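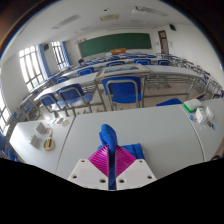

Home | About us | Research | People | Join | Contact

About the Dorkier Group

By Chunhua Yin
February

We are a small research group of six people, and we study how a robot can learn to handle soft things. Cloth is our main subject. A box keeps its shape when you pick it up, but a piece of cloth changes with every touch, and most planning methods do not like this.

The group started in Cumden with one question: how many demonstrations does a robot need before it can fold a cloth it has never met? At that time we taught the arm by remote control. The work was slow, and our hands got tired before the robot learned anything useful.

Now we teach with a hand-held gripper. A person holds the tool and does the task at normal speed, and the camera on the tool records the movement from the same view the robot will have later. We call our training method Xue. It divides each demonstration into short parts – reach, pinch, lift, lay down – and gives more weight to the moment when the fingers close, where most of our early failures began.

In our last study we trained on 148 demonstrations of folding. The robot then finished 124 of its 148 test folds without help. When we left out the extra weight on the pinch, the result was clearly worse, above all with thin fabric. We still have trouble with cloth that lies completely flat, and with corners hidden under another layer. We are working on both.

We collect data in ordinary rooms with ordinary furniture. A model that has seen only one clean laboratory bench is easily confused by a window or a row of chairs.

Our partner in Disberg tests each new version on its own arm, and we change the method after we read their notes. Students can join us for 5 months or longer. Visitors are welcome on Friday afternoon, but please write to us first.

6 shares | 5 comments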